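The gripper that reported a grasp it didn't have

October 14, 2019

Hendero is my simulated kitchen, and for most of July it was lying to me. Episode 1512 ended with the flag "object held" set and a closing force logged, yet the object's position had not changed by a millimetre. Episode 1784 did the same.

I first blamed the contact model in Drarka, which I had patched in spring. Rolling the patch back made no difference. I then re-ran 400 episodes with force logging on every step and got 72 false grasps. 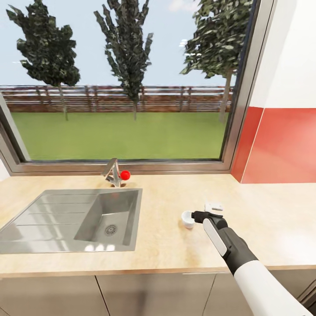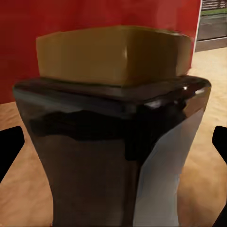
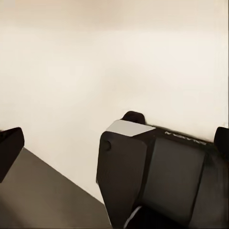
Renders from the Hendero kitchen: the arm beside the cup, then the jar between the open fingers, then the gripper with nothing in it.

The fault was in the force check. It summed the load on both fingers and compared the total with a threshold. One finger pushing against its own joint stop was enough to pass. On a real arm that is a safety matter – the planner believes it is carrying something and moves off at transport speed.

The check now needs opposing contact on both fingers for ten steps in a row, plus a minimum opening width. If either test fails, the arm stops and the episode is marked as faulted.

Still open: the width limit is set by hand for each object, and thin lids fall under it. The Wieser planner also ignores the fault code on its first cycle after a reset, so I clear the queue by hand for now.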